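The two fingers go into the freezer bag on Saturday evening, and on Monday they must be as good as new. This is the rule of Shirin Azimi, and she is strict with it. In the workshop of Plallero, on the second floor above a bicycle shop in Zundbridge, she looks after one gripper and its eight pairs of spare pads.

The gripper is the kind that a person holds in the hand, with a camera above the fingers. It spends its day picking small pharmacy goods out of trays: tins, packets, little bottles. After up to 300 picks the rubbing face of a pad begins to shine, and a shiny pad slips.

"You feel it before you see it," Azimi told me. "The tin turns a little when you lift. Then you stop and change the pad, also if there are only five minutes to lunch."

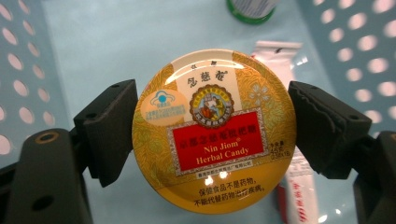

A tin of Nin Jiom herbal candy between the two black fingers, over a light blue tray.

Round tins are her favorite test. A box forgives a finger that stands a little crooked, but a round lid touches each pad only on a short piece of its rim. If one side pushes higher than the other, the lid tilts, and the camera shows it at once. She does the tin test every morning at 7, before the first coffee is ready.

To change a pad is not difficult, but it wants patience. The screws are small and they go into plastic, so she turns them by hand and never with the electric driver. Alun Mathias, who built the first version at Tistwood, lost a whole finger in this way in February. He still keeps it on his desk.

Afterwards she opens and closes the gripper 100 times with nothing in it, and listens. A dry click means that a screw is sitting too high. A soft scratching means dust in the joint, and for this she has a paintbrush from her daughter's school box.

The freezer bag, by the way, is only for keeping the dust out. Mathias wants to order a proper case from Ghaffari. Azimi has seen the price and says that the bag closes very well.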